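The Wurnitz Slow-Soak Tree Bag, after one summer on a street linden

The linden outside my building in Dudton wears a metal tag with the number 3596 on it. I have paid 80 dollars for a bag to keep number 3596 alive, so I feel we should be on closer terms, but that's what the city calls it and it doesn't answer to anything else.

The Wurnitz is a green sleeve that zips around a young trunk, fills from a hose and leaks slowly through two small holes at the bottom. From across the street it looks like the tree has put on a life jacket. You fill it, walk away, and the water goes down to the roots instead of down the gutter toward the bus stop.

Setting it up

The instructions are one sheet, folded like a road map and about as easy to fold back. The zipper is stiff at first and a little candle wax fixes it. Fill the bag a few inches, stop, lift it by the straps to straighten it, then fill the rest. Skip the lifting and it slumps to one side like a man asleep on a train.

I have no outdoor faucet, so my hose runs out of a kitchen window. Myrtle Dunleavy on the ground floor has made her views on this known.

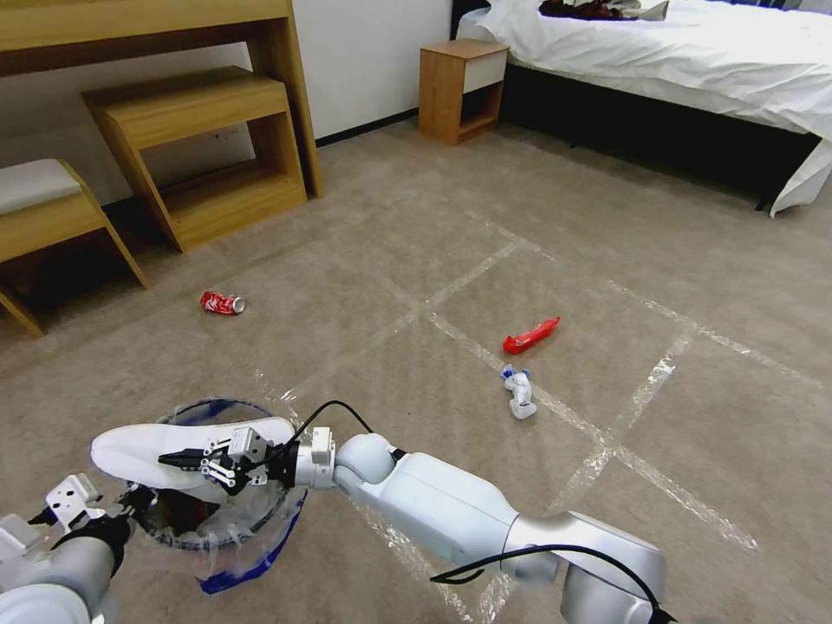
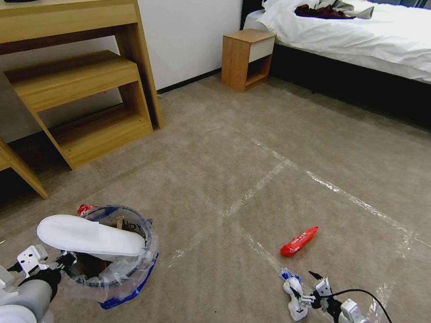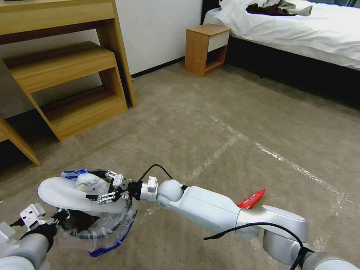
How it held up

Through July I filled it at 7:00 in the morning, twice a week. It took most of the day to empty, a bit less once I'd poked the grit out of the holes with a toothpick. The linden kept its leaves. The one next door, with no bag, went brown at the edges by the end of the month, though it also gets more sun and a great many more dogs.

The seams are fine. The straps are fine. The color has faded to something like canned peas.

The fill opening is my real complaint. It's a narrow slot under a flap, and the flap wants to be shut. Myfanwy Sayce, who looks after 238 street trees over in Wastthorpe, props hers open with a clothespin. I now own clothespins.

Take it off before winter. Bark doesn't like being wrapped up damp for months, and slugs like it very much.

Would I buy another? For a new tree, yes, on sale. Number 3596 gets one more summer in the life jacket.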